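Learning to Like My Left Hand

I broke my right wrist in June, stepping off a curb in front of the Midtbø bakery with a bag of rolls in my other arm. The rolls were fine, thank you for asking! My wrist was in a cast well into the summer, and I have been meaning to write about it ever since, mostly for my sister-in-law Wenche, who says I tell the story differently every time.

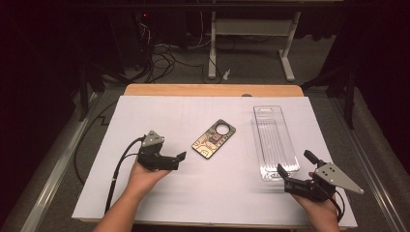
I had no idea how much I leaned on my right hand until it was taken away from me. I knew about writing, of course, and I knew about scissors. But buttering toast! The bread just scoots around the plate like it has somewhere to be. And I could not for the life of me get the lid off the peanut butter, so for a while I ate a lot of bananas, which my left hand could peel if I started them with my teeth (sorry, Mother).

My neighbor Nelu came by the first week with soup and a piece of that rubbery shelf liner, the kind you put under dishes so they don't slide. He told me to set everything on it, the plate, the jar, the cutting board, and I have to say it changed my whole kitchen. I still have a square of it by the stove.

The handwriting was another matter. I decided I would write one postcard a day with my left hand, and the first went to my friend Signe, who called me up very worried and asked if I'd had a stroke. It looked like a spider had fallen in the ink and gone for help. By the end of the summer it had gotten better, or at least my friends had stopped calling. I used up a whole box of cards, and I paid 185 kroner for the stamps in one go because I couldn't face digging for my wallet twice.

Then there was knitting. I tried it with one needle tucked under my arm, the way my grandmother used to do when she was holding a baby, and I got two rows into a dishcloth before I put it away. It's still in the basket, those same two rows, and I can't bring myself to rip them out.

What surprised me was how long the habits hung around after the cast came off. I stir with my left hand now. I brush my teeth with it too, most mornings, and I reach for the phone that way without thinking about it. My right hand got stiff and a little bossy, and the doctor gave me a putty to squeeze — bright green, smells like a new shower curtain — and I do that while I watch the evening news.

Wenche wants to know if I'm going to send postcards again next summer. I bought another box yesterday, so I guess she'll be getting the first one.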